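Chapter 6
Storage of Dry Goods in Small Kitchens

6.1 Moisture and Shelf Life

Dry goods keep well when their water content stays low. Flour, rice and dried beans take up water from the air until they reach a balance with the room. The rate depends on the area exposed, the temperature and the type of package. A closed lid slows the exchange. An open rack does the opposite and is used for goods that need air, such as onions.

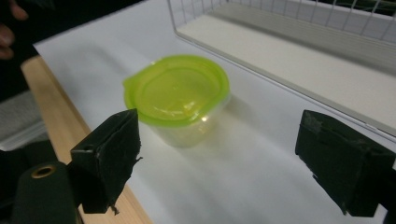
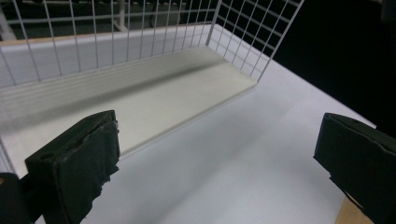

Department of Food Storage and Household Science, Pratska College

The two approaches are treated separately in this chapter. Section 6.2 covers closed storage and the ways in which a seal can fail. Section 6.3 covers open storage and air flow. Section 6.4 applies both to the Droveck pantry survey, in which 953 households listed the goods they kept and how long they kept them. The survey returned 2,237 entries, and the tables in Section 6.4 are drawn from that set.

Terms used in this chapter

Headspace: the volume of air between the goods and the lid.
Water activity: the share of water in a food that is free to support mold growth, on a scale from 0 to 1.
Turnover: the time between filling a container and emptying it.

Readers who have not completed the exercises in Chapter 5 should do so before starting Section 6.2.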